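Gamgate 수납 라벨 말뭉치 데이터 카드

버전 및 담당
작성: Siiri Vuorinen
검수: Sointu Juntunen
최종 수정: 2023년 1월 23일

개요
Gamgate는 가정과 소규모 공용 공간에서 쓰는 수납 라벨 문구를 모은 한국어 텍스트 데이터셋이다. 서랍, 선반, 상자에 붙이는 짧은 문구와 그 문구가 가리키는 물건 분류를 짝지어 담았다. 전체 항목은 264개이며 파일 하나로 배포한다. 원래는 Zorkport라는 라벨 인쇄 도구의 자동 완성 목록으로 쓰던 것을 따로 떼어 정리했다.

파일 구성
labels.tsv 본문. 탭으로 구분하며 첫 줄은 열 이름이다.
categories.txt 분류 이름 목록. 한 줄에 하나씩 적는다.
CHANGES 변경 기록.
문자 인코딩은 모두 UTF-8이고 줄바꿈은 LF이다.
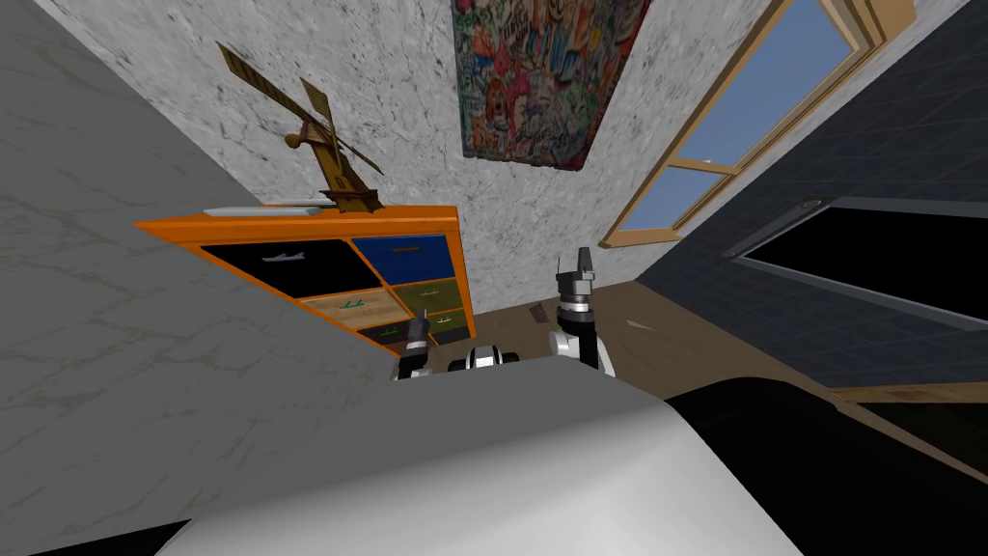
분류는 몇 개인가?
분류는 9개이다. 주방, 욕실, 의류, 문구, 공구, 서류, 장난감, 여행, 기타로 나뉘며 한 항목은 한 분류에만 속한다.

열 설명
id: 항목 번호. 삭제된 번호는 다시 쓰지 않는다.
text: 라벨 문구. 공백을 포함해 최대 10자이다.
category: 위 분류 가운데 하나.
alt_text: 같은 뜻으로 쓰는 다른 문구. 없으면 비워 둔다.
source: 문구의 출처. survey 또는 manual.

수집 방법
survey 항목은 Okafor 공유 작업실 이용자들이 9월에 적어 낸 문구에서 골랐다. 띄어쓰기와 맞춤법만 고치고 어휘는 그대로 두었다. "잡동사니"와 "이것저것"처럼 뜻이 겹치는 문구는 합치지 않고 alt_text로 연결했다. manual 항목은 Siiri Vuorinen이 빈 분류를 채우려고 직접 썼다. 사람 이름이 들어간 문구는 모두 뺐다. "엄마 서랍"처럼 호칭만 있는 문구는 남겨 두었다.

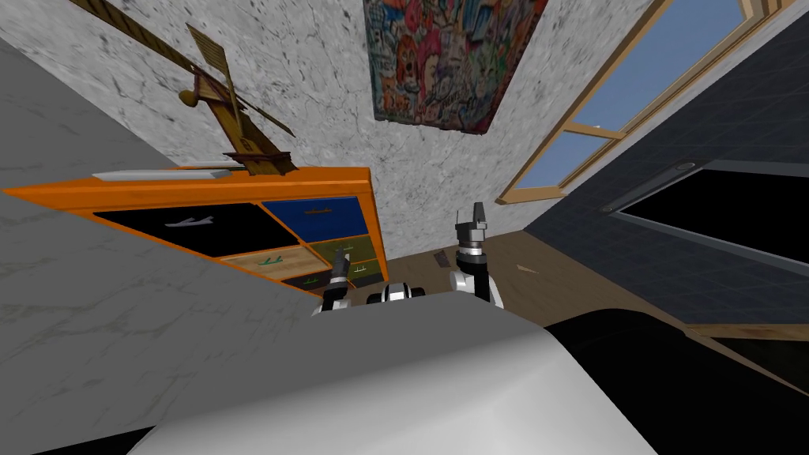
이 데이터셋은 글자 라벨만 다루며 그림 라벨은 넣지 않았다. 그림 라벨은 같은 기호라도 쓰는 사람에 따라 뜻이 달라져 분류를 하나로 정하기 어렵다. 주황색 테두리 수납장의 검은 칸에 있는 흰 비행기 그림도 그런 경우로, 여행용품으로 읽는 사람이 있고 장난감으로 읽는 사람이 있다. 글자로 "여행 가방"이나 "모형 비행기"라고 적으면 분류가 바로 정해진다. 그림 기호를 함께 쓰려는 사용자는 id를 키로 삼아 별도 표를 만드는 편이 낫다.

분류 기준에서 헷갈리는 부분
가위는 문구에 넣고 주방 가위만 주방에 넣는다. 건전지는 공구이다. 영수증은 서류에 넣지만 "할인권"은 기타로 보냈다. 수건은 의류가 아니라 욕실이며, 행주는 주방이다. 계절 이름만 적은 문구는
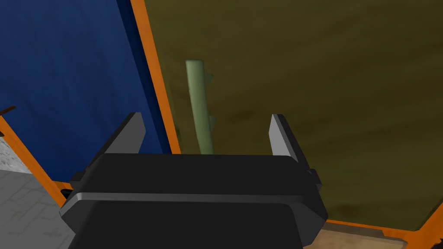 의류로 처리했다. "겨울"이라는 라벨은 설문 응답에서 모두 옷 상자에 붙은 것이었다. "여름 이불"처럼 침구를 가리키는 문구도 침구 분류가 따로 없어 의류에 들어 있다. 다음 판에서 분류를 새로 만들지는 정하지 않았다.

검수
Sointu Juntunen이 75개 항목을 뽑아 분류를 다시 매겼다. 처음 분류와 다른 항목은 두 사람이 의논해 고쳤고, 바뀐 내용은 CHANGES에 id와 함께 적었다. 나머지 항목은 한 사람만 확인한 상태이다.

알려진 문제
외래어 표기가 통일되어 있지 않다. "케이블"과 "케이블선"이 별개의 항목으로 들어 있다.
공구 분류에는 manual 항목이 많아 실제 사용 빈도를 반영하지 못한다.
사투리 문구는 표준어 alt_text가 빠진 경우가 있다.
Zorkport 구버전은 alt_text 열을 읽지 못하므로 가져오기 전에 이 열을 지워야 한다.
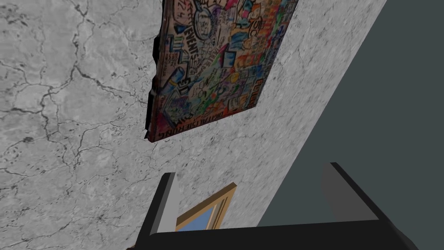
그림 4. 무늬 벽면과 낙서풍 포스터

사용 조건
출처를 밝히면 수정과 재배포가 가능하다. 상업용 라벨지에 문구를 인쇄해 파는 것도 허용한다. 출처는 "Gamgate 수납 라벨 말뭉치"로 적는다.

오류 신고
Cindport 저장소의 이슈 게시판에 항목 id와 고칠 내용을 적는다. 새 문구를 제안할 때는 text와 category를 함께 적고, id는 비워 둔다.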